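Monday, laundry again 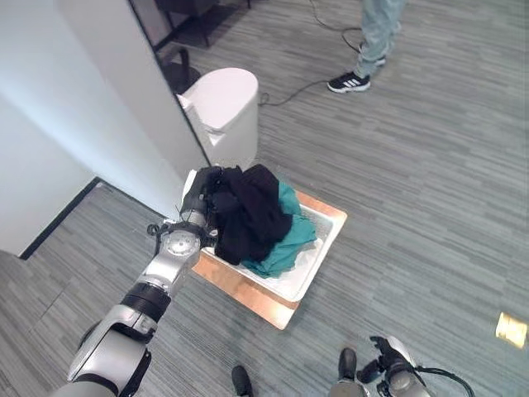
Three loads today, which is what I get for skipping last week. Darks went in first, then towels, then whatever was left on the bedroom floor. I have stopped sorting as carefully as I used to. The black garment and the teal-green cloth ended up in the same white bin, all bunched together, and I left them like that on the floor near the trash can while I dealt with the rest. The bin is too shallow for a full load, but it is easier on my back than the tall hamper.

Walked to the Bandeveck store at 11 for detergent. They were out of the Flistora powder I like, so I bought the liquid. It says 26 washes on the label. We'll see. It smells stronger than I want, and I used a little less than the line on the cap.

Dryer took nearly an hour on the towels. I need to clean the vent. Wrote that on the list under "call Walia about the dripping tap," which has been there since March.

Folded in the afternoon with the radio on. Shirts in the second drawer, socks in the basket, one sock missing as usual. The gray sweater has a hole at the cuff and I put it in the mending pile with the other two things I haven't mended.

Soup for dinner. Sheets tomorrow if it doesn't rain.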